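Vurkik Backdrop Clips, Box of 40: A Review

Filed under: Studio Bits, Things I Bought Instead of a Better Thing

I own more spring clips than I own forks. They live in a biscuit tin on top of the fridge and they are, with few exceptions, terrible. So when Vurkik started selling a box of 40 small metal clips for hanging cloth, at a price that suggested they had been blessed by somebody, I bought them the way other people buy lottery tickets.

I hang black fabric for a living, or for part of one. School portraits, craft fair booths, the occasional puppet show. It's a narrow field. 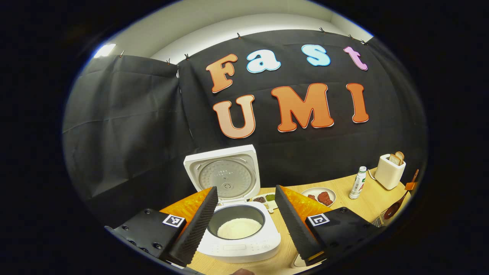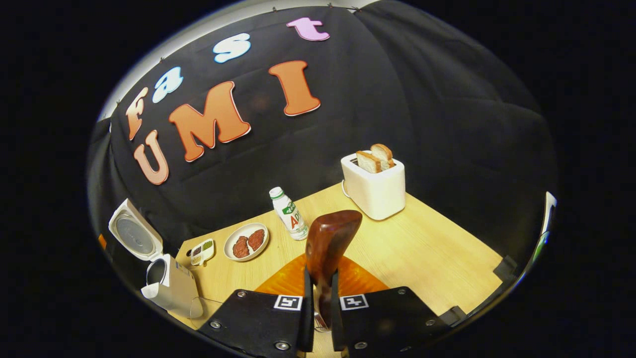 Black cloth, pinned along the top, with cut-out letters on it.

The box itself is cardboard with a magnetic flap, as if I might want to keep it on a shelf and open it for guests. Inside are four paper sleeves of ten clips each, plus a leaflet in six languages explaining how to squeeze. I read the English and the Portuguese. The Portuguese is more encouraging.

First impressions

They're small. Smaller than you'd guess from the listing, where one is shown next to an apple that must have been grown for the purpose. The jaws are flat and have a fine ridge cut into them, and the handles are folded back so the edge doesn't dig into your thumb. I have had a groove in my right thumb since the puppet show, so this got my attention.

The spring is stiff. My old clips, the hardware store ones with the orange tips, open if you look at them kindly and close with no real commitment. The Vurkiks shut like a mailbox. By the end of the first sleeve I was using both hands, and by the end of the second I was using Ruby-Lee Ashby, who rents the desk next to mine and climbs rocks on weekends.

What I hung with them

The first real job was a Saturday craft fair in a church hall with a picture rail that hadn't been level since it went up. Nine feet of black cotton velvet from Thakur, the heavy kind that eats light and cat hair in equal amounts. With the old clips I'd have put one every hand's width and still gone back after lunch to pick a corner off the floor. I used half as many Vurkiks and nothing moved. A child hung off the bottom hem for a while. The child moved.

After that I tried them on the thin stuff, a polyester I bought by the roll years ago and will be buried in. Results were mixed. The grip is fine, but the jaw is narrow, so all the weight hangs from little points and you get a scallop between each one, like a theater curtain drawn by someone in a hurry. You can fix this by using more clips. I suspect Vurkik has noticed that.

The third outing was the amateur dramatics group, who were doing a space opera and wanted a black void with a ring on it. They called it the Stargate in every email and on the cue sheet, and I've stopped asking whether they're allowed to. The ring was foam board, painted silver, taller than the lead actor, and it was supposed to hang in front of the cloth from the same rail. I clipped the cloth with Vurkiks and tied the ring with cord, as any sane person would. Ignacio Insaurralde, who was directing, wanted to know why we couldn't clip the ring as well. We clipped the ring as well. It stayed up through the whole of the first act and came down during a monologue about loneliness, which got a better hand than anything else that evening.

I don't hold that against the clips. The leaflet says fabric only, in all six languages.

Marks on the cloth

This is where I'd knock a point off. That fine ridge leaves a print. On the cotton velvet it came out with steam and some muttering. On the polyester it didn't care. On a silk panel I was lent for a jewelry table, I put a scrap of felt between the jaw and the fabric and still didn't sleep well. If you hang anything you'd be sorry to lose, cut yourself some felt squares and keep them in the box with the magnetic flap, which at last gives the box a job.

Against the Gavari ones

The obvious rival is the Gavari set, which comes as a bag of 50 with plastic jaws and costs a good deal less. I've had a bag for two years. The plastic is kinder to cloth and the mouth is wider, so you get less of that scalloping on thin fabric. They also snap in the cold. I did an outdoor booth with them one April and spent the morning picking up little gray jaws from the grass. Indoors, with light cloth, I'd take the Gavari and keep the change. For anything heavy, or any rail you can't reach without a ladder, I'd take the Vurkik, because going back up the ladder is the most expensive part of my day.

Things the listing claims

It says the spring is good for 1,000 openings. I haven't kept a tally and neither will you. One clip out of my box arrived with its jaws slightly crossed, like a bad handshake, and I bent it straight with pliers. It now works as well as the rest, though I always seem to pick it up first.

It also says "no tools needed." See pliers.

Odds and ends

They don't rust, or mine haven't after a damp night in the van. They're shiny, so if the top of your cloth is going to be in shot, either blacken them with a marker or hang the cloth higher than you planned. The marker wears off onto your fingers and from there onto the bride's mother.

They do not fit over a one-inch pipe. I tried this in front of a client.

Would I buy them again? I've ordered a second box. Ruby-Lee has asked for a cut of the first one.

Four stars. Five if you have strong hands and velvet.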